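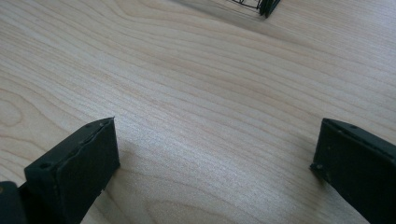
Jindaler 65 Handheld Radiation Meter

I've sold survey meters for a good while now, and the Jindaler 65 is the one I keep in my own truck. I take it on site walks, I take it to school talks, and I once took it to my sister's kitchen to settle an argument about her granite counter (she won, it was fine).

It reads beta, gamma and X-ray, and you can switch between microsieverts and counts per minute with one button. The click can be turned off, thank goodness! Battery life is 70 hours with the backlight off. I get less than that in winter, so I carry a spare set.

What comes with it: the meter, a wrist strap, a belt pouch, a USB cable, and a calibration certificate signed by Vicente Espinoza at our Aravena bench. He does every one himself, and he's slow, so please allow five working days before we ship.

One thing I'd like better is the menu. Logging is buried three screens down and I still get lost in there. Violeta Núñez wrote us a one-page cheat sheet and I tuck it in the pouch.

If you need alpha as well, look at the Skudilgate probe instead. It costs more and you'll want the longer cable.

Price: $123 for the pouch and spare strap set, meter by quote. Yearly recalibration is available, and I send a reminder in March.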